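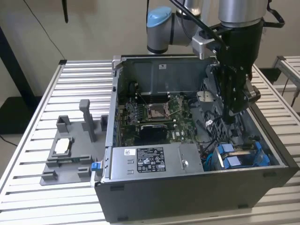 Sudholm, juin

Bonjour la liste,

Berkay Şimşekoğlu écrivait :

> La source Dönmez refuse de dépasser 1392 K depuis le changement de creuset. Skirnier me répond que c'est « dans la tolérance ». Quelqu'un a-t-il déjà vu ça sur une Radeo ?

Vu, oui, et subi pendant deux campagnes. Chez nous le coupable était le thermocouple, remonté un peu trop près de l'écran : il lisait fort bien la température de l'écran, dont tout le monde se moque. Reculez-le de 5 mm et refaites la rampe, palier de dégazage compris (oui, je sais, la nuit y passe).

Quant à la tolérance de Skirnier, elle s'étend jusqu'à 186 K si l'on en croit leur dernière notice. À ce compte-là, mon four de cuisine est un évaporateur.

Si le flux reste mou après ça, envoyez-moi la courbe courant/température, hors liste de préférence : la dernière pièce jointe a bloqué la messagerie du labo et on m'en parle encore à la cantine.

Bon courage pour l'étuvage,

Smaranda Stanciu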